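How a Documentary Film Is Made
A guide for young viewers from the Clurum Film Center
Learning Department

Many films tell stories that a writer has made up. A documentary is different. It is a film about real people, real places and real events. The people who appear in it are not actors, and they do not learn lines from a script. They speak in their own words and go on with their own lives while the filmmakers record what happens.

This guide explains the main steps in making a documentary. It is intended for children who will be visiting the Center with a class or a family group.

Choosing a subject

Every documentary begins with a question. A filmmaker may wonder how a bridge is built, why a certain bird has left a valley, or what it is like to run a night ferry. The subject does not have to be famous or exciting. Many good documentaries are about ordinary work and ordinary homes. 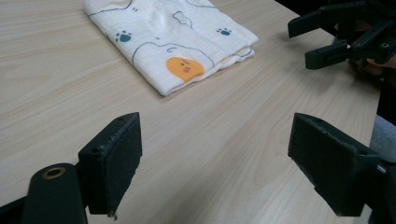 Once the question has been chosen, the filmmaker starts the research. Research means reading, visiting places and talking to people before any filming is done. It can take longer than the filming itself. The director Sunee Wiriya spent 18 months getting to know the families in her film The Boats of Galindo. During the first five of those months she did not bring a camera with her at all.

Asking permission

A filmmaker must ask people whether they agree to be filmed. This agreement is called consent. It is usually written down on a form and signed. If the person is a child, a parent or guardian must also sign. A person who has agreed may still ask for the camera to be turned off, and a careful filmmaker will respect that wish.

Filming

The group of people who make a film is called the crew. A documentary crew is often small. There may be a director, who decides what to film; a camera operator, who records the pictures; and a sound recordist, who records voices and other noises. Sometimes one person does all three jobs.

Crews use different ways of filming. In an interview, a person answers questions. In observation, the crew stays quiet and records daily life as it goes on. Some films also use old photographs, letters or home movies. These are known as archive material.

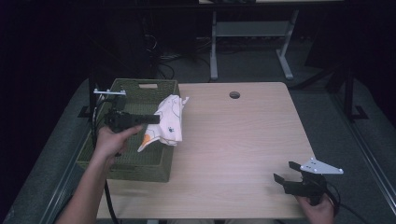
Crews always record much more than they need. For The Boats of Galindo, the crew brought home 77 hours of recordings. The finished film is shorter than two hours, so most of what was recorded does not appear in it.

Editing

The editor watches everything and decides, together with the director, which parts to keep and in what order. This work was done on The Boats of Galindo by Nipon Kamolrat. He wrote a note about each part on a paper card and moved the cards on a wall until the order was clear.

Editing can change what viewers think. If a quiet moment is followed by sad music, it may seem sadder than it was. For this reason, editors try to be fair to the people in the film – even when a different order would be more dramatic.
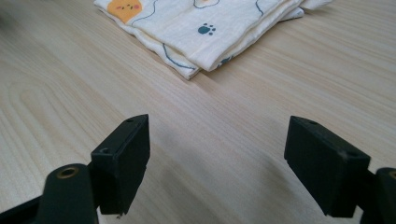

Watching with care

When you watch a documentary, it helps to ask some questions. Who made the film? Who is allowed to speak, and who is missing? Is the narrator giving facts or an opinion? Two films on the same subject can both be truthful and still leave you with different ideas.

Words to know

Archive: old pictures, sounds or papers that have been kept.
Consent: agreement to take part in something.
Crew: the people who work together to make a film.
Narrator: the voice that explains what is happening.

Visiting the Center

School showings take place in the Zuritz Room. The Boats of Galindo will be shown to school groups in April. Teachers may request a place through the Learning Department.

Page last reviewed 2024-12-01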